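I met Cirilo Zavala from Wiltley over coffee to talk about the Lurkell, his handheld gripper kit. First question - why test it on jewelry?

"Beads and cord are fussy," he told me. "If you can pinch a knotted ornament over an open box, I'm happy."

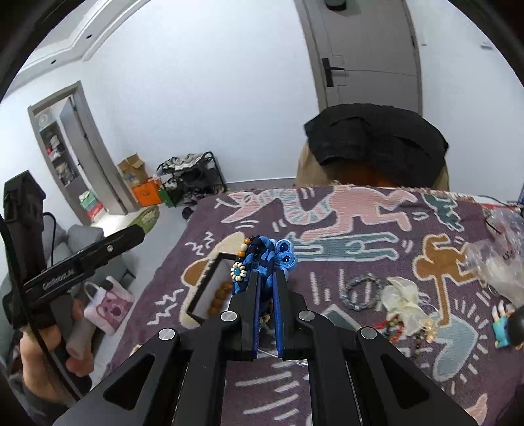
What you pay

The kit is $545, and I winced a little! Cirilo just laughed. "You get two finger pads and 4 spares," he said. I'd still want a longer trial before buying.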